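Print this page | E-mail this page

Trying out your grippers

I set up the Gosling pair at a table with a cloth on it, and I'd suggest you do too – candy slides differently on fabric.

1. Put the tray toward the back and drop a few wrapped candies in front of it.

2. Open the jaws all the way, come in low, and straddle one candy before you squeeze. Keep the second gripper off to the side until the first has let go.

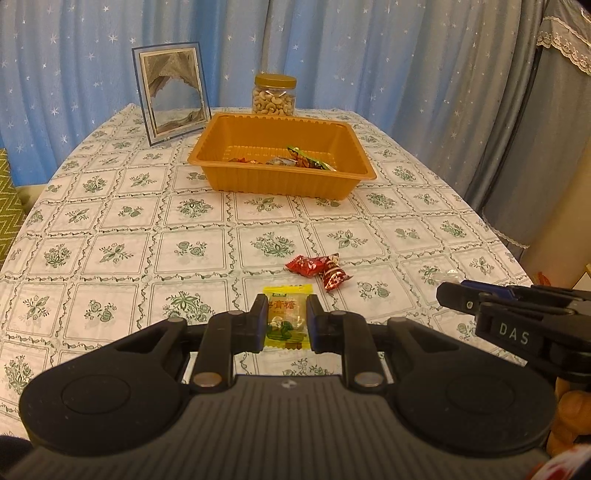

3. Close slowly and lift. Do 16 picks with each hand, then swap the pads and do 16 more.

Note: Anoma Sikder counts a pick only if the candy lands in the tray. I'm softer than that, so my scores look better than hers!

4. Now try a pile.

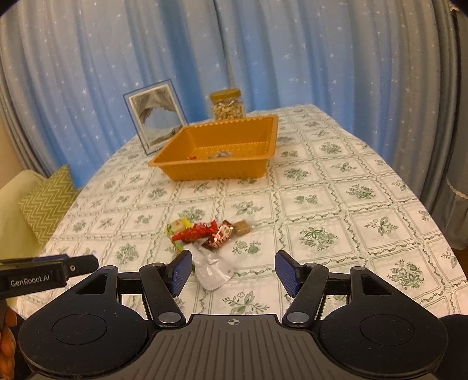 My own trouble with piles was speed. I'd rush in at the setting Barkix recommends (70) and shove everything across the cloth. Drop it to 16 and things calm down a lot. Pick your target by its wrapper, too – the red one with the twisted ends gives the pads an easy tail to grab, while a flat square candy wants a lower approach. Cillian Ní Bhriain goes for the square ones first, and good luck to her.

Caution: keep your free fingers away from the linkage arms when the jaws are moving.

5. Write down your drops after every 8 picks. If you get more than

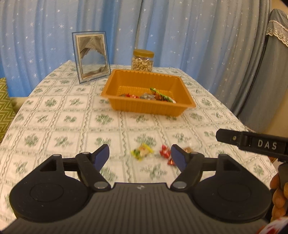 4 in a set, recalibrate the jaws before you blame the pads. I skipped that once and spent a whole August afternoon comparing nothing with nothing.

Related items
Fitting Mokmont pads
Jaw calibration
Rirbridge controller: first start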